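Finally caught Ferer last night, the new thriller with Ottmar Gerlach, and I had a great time! It runs 148 minutes and the first half flies (the train chase alone is worth your ticket).
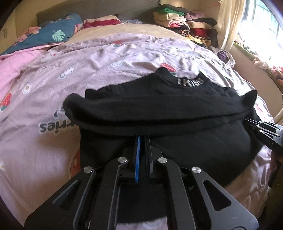

Black top, sleeves folded across the front

Gobnait Egan steals every scene as the crooked lawyer, and I'd happily watch a whole movie about her. The songs are weaker, and the second one drags badly. Still, go see it on a big screen if you can. 2 thumbs up from me.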